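Moving out of the Ustmont apartment after five years. Posting what I learned about getting a deposit back, in case it helps anyone who rents from Grusska.

1/ Read the lease first. Mine listed a flat cleaning fee of $100 no matter what shape the place was in. I had missed that line completely.

2/ Give notice in writing. I emailed and also sent a letter. The office only logged the letter.

3/ Floors are where most of the deposit goes. Sweep, then mop with barely any water -- wood doesn't like puddles. Tape on a wood floor should come up slowly, pulled back low over itself.

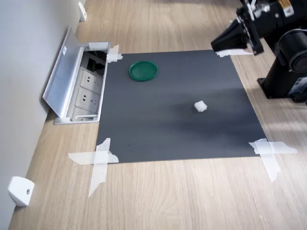

4/ Fill nail holes with the small tub of spackle, not toothpaste. Let it dry overnight and sand it lightly. Ask the office for the paint name. Ours was a Zanetti off-white and the hardware store on Flarnness Street could match it.

5/ Ask for a walkthrough before you hand over the keys. They marked the oven and the bathroom fan. I fixed both that evening.

6/ Write down the meter readings on the last day. My final power bill was first sent for 731 units and the right number was 700. One phone call and they changed it.

7/ Leave a forwarding address. The check goes by mail and they won't call you if it comes back.

Still waiting on mine. Will add to this when it shows up.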